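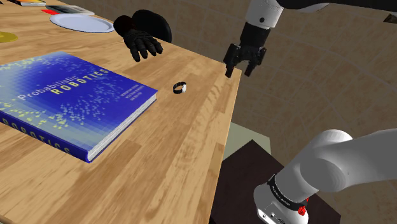 Emil Wyss

How to Oil a Plank Tabletop

A table made of narrow strips takes oil a little differently from one wide board. Each strip has its own grain and its own color, and the darker ones often drink less than the light ones. The method below works for beech, oak, maple and most mixed hardwood tops. It does not work on a top that still has varnish on it. If water beads up on the surface, strip it first and come back.

What you need

Sandpaper in 120 and 185 grit. The 185 is the odd grade that Hämmerli sells in long sheets. If your store doesn't carry it, use 180.
A cork sanding block
Hardwax oil. I use Fivum clear. Skodenar matte is thicker and needs more wiping.
Lint-free cotton rags
A metal bucket with a lid, half full of water

Sanding

Clear the top and vacuum it, including the seams between the strips. Start with 120 and sand along the strips from one end to the other. Don't go across the seams. Cross scratches look like nothing when the wood is dry and show up as gray lines once the oil is on.

Keep the block flat near the edges and corners. It's easy to round them over by accident. Change the paper when it starts to feel slick.

Vacuum again, then wipe the top with a barely damp rag. This raises the grain. Leave it for 2 hours, then sand lightly with 185 until it feels smooth under your palm. Vacuum one last time.

First coat

Stir the can, don't shake it. Pour a small puddle in the middle and spread it with a rag, working along the strips. You want a thin film with no dry patches. Let it sit for ten minutes, then look at the top from a low angle toward a window. Dull spots have soaked up everything and need a little more. Shiny spots need to be wiped off.

Now take a clean rag and wipe until no more oil comes off. Any oil left sitting on top will turn sticky. Put every used rag straight into the bucket of water and close the lid. Oily rags left in a pile can heat up and catch fire.
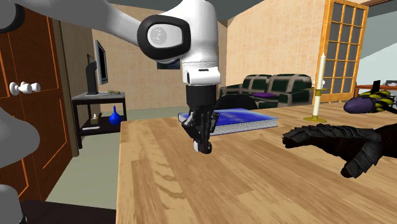

Urach: I'd wait longer between coats than most cans tell you. Mine was still tacky the next morning in a cool basement, and the second coat went on streaky.

I would go along with that for any room that stays cool or damp. In August with the windows open, overnight is enough.

Second coat

Use half as much oil as the first time and wipe it off the same way. Leave the table alone for 4 days before you put anything heavy on it. Keep water off it for two weeks.

For upkeep, wipe with a damp cloth and dry right after. When a spot starts to look pale, rub in a few drops of oil and buff it.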